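**Chickpea flour flatbread sticking at 6 minutes: pan or batter?**

**pivton_k** | Sunday, June 21, 2020
Batter is 166 g chickpea flour to 250 ml water, salt, a spoon of oil. Rested one hour. Carbon steel pan, medium flame. The center tears on the flip every time. Flour is Mercado house label, fine grind.

**dodano**
Too thick. Go to 300 ml and rest it up to four hours. Under-hydrated flour stays pasty in the middle.

**isorensen**
Disagree on the water. At 300 ml you get a crepe. I'd preheat longer and oil the pan after it is hot. My notes are below.

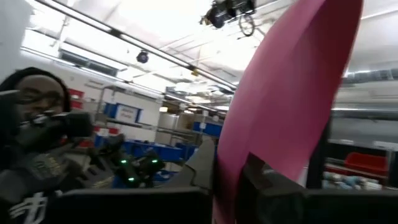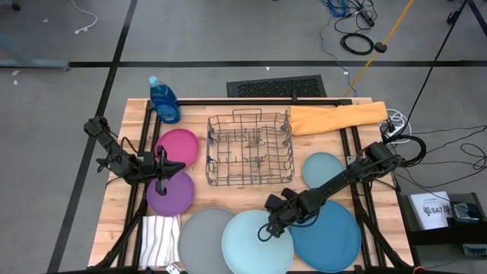
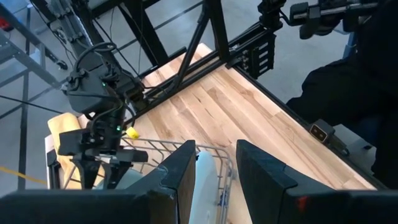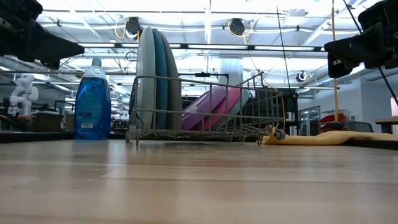
Rest time matters less than people claim. I ran one hour against overnight in August, same flour, same pan. The overnight batch browned a little darker and tasted less raw. Both released cleanly at 6 minutes.
-- Ingrid Sorensen

**dodano**
Same flour isn't his flour. Coarse grind takes up water slower.

**isorensen**
He said fine grind.

**dodano**
Missed that. I still say 250 is low for 166 g.

**pekance_fan**
Anyone tried it in the oven? I do 1000 g of batter on a sheet tray at the highest setting, no flip needed.

**pivton_k**
Kept 250 ml, preheated four minutes, oiled last. First one tore at the edge, the second came off whole. Will try 275 next. Oven is out until the door seal gets replaced.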